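Filed under: Robotics > Manipulation > Learning from demonstration

Do motion-blurred frames hurt a grasp policy?

Taras Stelmakh
I have 258 demonstrations recorded with a hand-held gripper camera over a metal bench. In 40 of them, fast wrist turns smear the view badly. The Skemance paper drops such frames before training. Is that still advised, or does it bias the policy towards slow motion?

Keith Holroyd
Drop them. Bad data is bad data.

Wendelin Grabner
I'd keep them. We trained twice on 139 episodes, once filtered and once not, with 7 seeds each. The filtered policy hesitated on the approach, as most blur falls in the fast transit phase and removing it leaves gaps in the action sequence.

What does matter is pose tracking. A shiny, featureless surface gives the tracker little to hold on to, so it leans on whatever has hard edges. 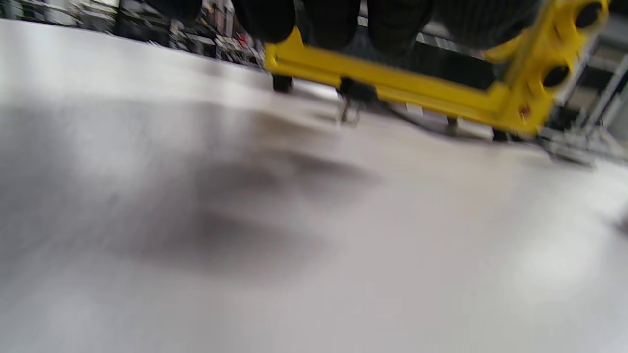 Check the trajectory for jumps first, and discard the episode only if the pose is wrong. Shorter exposure helps too, if your lighting allows it.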